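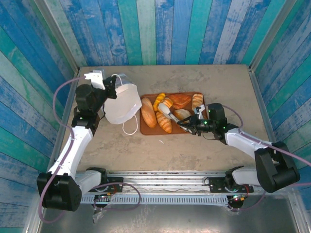

Photo: Ysaline Charpentier / Ellwood

Talks & Notes | Small Bakery Counter
Home Talks Recipes Visit Search

Speaker notes, Wilmer Mamani
"Tray, Tongs, Bag: the last two feet of a loaf's life"
Ellwood evening talks, 2/22/23

Start slow, let people find their chairs. Thank Ysaline for the invitation and for the coffee. Mention that I ran the counter at Trumum for 12 years and that I still can't walk into a bakery without looking at the tray before I look at the bread (my wife has stopped waiting for me to come back out).

Opening. Ask for hands: who has carried a croissant home and found half of it at the bottom of the bag? Wait for the laugh. Then say that the baker did a lovely job on that croissant, up at some terrible hour, and it was lost at the counter in the time it takes to say good morning. So tonight is all counter and no oven, and I hope the oven people will forgive me.

First slide, still up. Let them look at the tray and get hungry. Six pieces, and no two of them want to be picked up the same way. The long golden roll at the end will put up with nearly anything. The croissant won't. The flat one with the reddish glaze is the one I would worry about, because glaze likes to travel, and I'd want it to go in last and lie flat if there is any room at all. The twisted roll looks tough, and with most twists I've known you can take it by the fat part and be fine. Point out how close together they are. A full tray looks generous and I love a full tray, but you need somewhere for the tongs to go down between things, and on this one you'd have to start at the outside and work in.

Say a word about the mask beside the tray. We all got used to them at Trumum and I kept mine for bagging even after I could have stopped. Habit, partly. Also I talk a lot, as you are learning. Loops tucked under when you set it down, please, or they catch on everything.

Story here: the November order at Ondus, 493 rolls for a school supper, and me with one pair of tongs and a cousin who had never bagged anything in his life. Keep it short this time! The point of the story is that he was slow for the first 10 bags and then quicker than me, and all he changed was that he opened each bag fully and stood it up before touching any bread. I had been holding mine half open in my left hand for years.

Next slide. Give it a moment, people always like the bears. 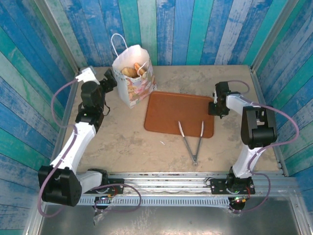 Bag standing open behind the tray, two breads in it, tongs laid down on the rim.

I am fond of a printed bag. Teddy bears and flowers, twisted handles, it makes a bread roll feel like a present, and children will carry it home for you without being asked twice. The handles do get in the way, though. See how the front one has come down across the opening? Fold it outward before you begin. Both breads are in and one is tilted upward, fine for sturdy things. With a croissant I'd lay something under it first.

Tongs. Tips on the tray, hinge on the table, and I'm glad this picture has it that way around. The end that touches bread stays where bread goes. Years ago I taught this with a long speech about cleanliness and now I just say "tips home" and people remember it.

Hold up my own pair (bring them! left them in the car at Eluvar). Show the squeeze. Most of us pinch far too hard. Pass them down the front row with a few of the day-old rolls and let people try while I keep talking.

Last slide.

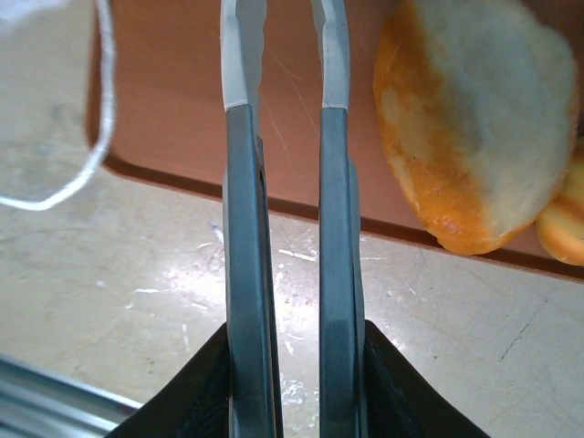
A big floury roll on the board.

Now we're right down close, and what I want them to look at is the flour. Pale on top and golden down the sides, a handsome thing. Every place you touch a top like that, you leave a mark, so go for the sides, low down where the crust is browned, and lift straight up. Leave a little air on both sides before you close. If there is flour on the tray afterwards, wipe it before the next batch goes down, or your glazed pieces will wear it.

Questions, 17 minutes if I've behaved. Somebody will ask about plastic over paper. Paper for crust, plastic for soft sandwich bread, and don't close either one while it's warm. Somebody may ask about the Trumum rye and I don't have the recipe, I never did.

Thank Ysaline again. Collect the tongs.

Contact Ellwood | © Ellwood Talks | Back to top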